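Why I Watched the Dundari Heist Film Two Times

By Zofia Borkowska
June
4 min read

We use cookies to understand how readers use this site. By staying on this page you accept our cookie policy.

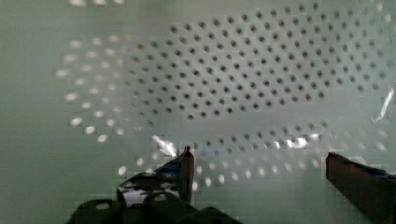 Zofia, you are too kind to this film, wrote Barbosa under my last post, when I said only in one sentence that I had enjoyed The Varkcombe Ledger. The real theft was slow and boring and they made it into a dance. I started to answer in the comments and my answer became too long, so I am putting it in a post of its own.

For those who have not seen it, the film is about a clerk in a small savings bank in the town of Varkcombe. She notices that her manager is moving money from the accounts of people who have died. She does not report him. She begins to do the same thing, but better than him, and she brings her cousin and later a retired tailor into the business. The story is based on a true case, or so the first title card tells us, and most of the discussion I have read is about how much of it is true.

I come from a family where everybody reads the book before the film, so of course I ordered the book. It is called Seventeen Signatures and it came out long before anybody at Dundari Pictures thought of making a film. The title comes from the 17 forms which the clerk signed with other people's names. In the film we see her sign perhaps three of them, very quickly, with music. In the book every form has its own chapter, and I must admit that by the ninth form I was tired.

Here I agree with Barbosa a little. The real case lasted four years. In the film it seems to be one long summer, and the actors wear the same light clothes from the beginning to the trial. When the clerk says to her cousin "we have been doing this too long", I wanted to ask her how long, because for me it was fifty minutes.

But I don't agree that the dance is a fault. The scene he means is the one at the tailor's name-day party, when the three of them understand that they all have the same secret, and none of them says it. The music is loud, they change partners, and each time two of them come together they say half a sentence. In the book this is a conversation in a parked car, and it has two pages. I read it again after the film and I found it correct and a bit dead. I remember the dance very well. I don't remember what was said in the car, although I have read it two times now.

What troubles me more is the manager. In the book he is a frightened man with a sick wife and debts, and you are sorry for him when he is caught. The film has no wife and no debts. He eats expensive fish and shouts at the cleaner. I understand that a film needs somebody we can dislike, so that we can like the clerk in peace, but she took money from the same dead people as he did. The actress plays her with so much charm that in my cinema people clapped when she crossed the border. I clapped also, and then on the tram I felt a little strange about it.

There is also the question of the sum. In the film the tailor has 400 envelopes under the floor of his workshop, and there is a beautiful shot where the camera goes over them slowly. The book does not mention any envelopes. The money went into a flat, a car and a very bad investment in a mineral water company, and at the end there was almost nothing left. I would have loved to see the mineral water company! It is the funniest part of the book, with the cousin going from shop to shop with a bottle which no one wants to taste.

The ending I will not tell fully, in case you have still to see it. I will only say that the last scene is not from the real case, and the author of the book has a cameo in it, as the woman who sells the train tickets. I took this as a sign that she is not too angry.

The second time I watched it at home, with my sister, on Jendeo, where you can choose the original sound with subtitles. If you have the possibility, please choose this. In the dubbed version the tailor speaks like a gangster, and in the original he has a soft, polite voice and uses the formal "you" even when he threatens someone. My sister had not read the book and had no complaints at all. She asked me to stop saying "in the book" after the first half hour, and I tried.

So, Barbosa, I give you the four years and I give you the manager. The dance I keep. Next I want to write about the series that everybody at my work is watching, the one with the false doctor, but I am only at episode five and I am slow with series, so please no spoilers in the comments.

Never miss a post! Enter your email address to get new entries in your inbox.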